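Forums > Kitchen & Dining > Storage and Organizing > Countertop wine racks: worth the space?

Search this forum... Advanced search

We use cookies to keep you logged in. By browsing the forum you accept this. OK / More info

corkandkettle wrote:
24/04/2018
So I finally gave up on keeping bottles on top of the fridge (too warm, plus my husband kept knocking them) and I'm looking at those little wooden lattice racks with the diamond holes. My counter is 11 inches deep at the spot I have in mind. Does anybody have one? Do they wobble? I don't want to spend a lot, it's mostly cheap red and the odd bottle of olive oil.

marblemouse wrote:
Had one since March and I love it!! Mine's a Parnell, came flat with a bag of dowels, and once I'd squeezed a drop of glue into each joint it stopped wobbling completely. Measure a bottle lying down first though, the necks stick out way past the wood.

dadbod_baker wrote:
I'm going to disagree, sorry. I had one for 2 years and it was a dust magnet. Every one of those little sticks has four sides and they all get greasy if you cook. I went back to a plain shelf in the pantry.

marblemouse wrote:
Well, don't put it next to the stove then :)

tinroofsue wrote:
I'm with marblemouse. The diamond kind takes odd shapes too, I've got clear bottles in with the dark ones and they sit fine. Also, don't laugh, a plastic file organizer next to it is great for all the small stuff. Mine was by Lunex, from the office aisle. Wine rack and peach file organizer side by side on white marble pattern, very happy with the look:

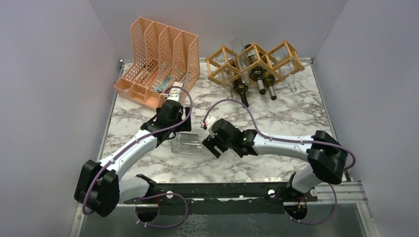
Re: Countertop wine racks: how full is too full?

corkandkettle wrote:
Ooh, I like the file organizer idea. I've got a brush and a pile of stoppers with no home. Do you fill the bottom row of the rack first?

tinroofsue wrote:
Bottom first, yes, heavy ones low. I leave the top for whatever's getting opened next.

dadbod_baker wrote:
OK the organizer I can get behind, at least you can rinse it in the sink. Still no on the rack.

corkandkettle wrote:
Ordering the rack tonight. Will measure a bottle first!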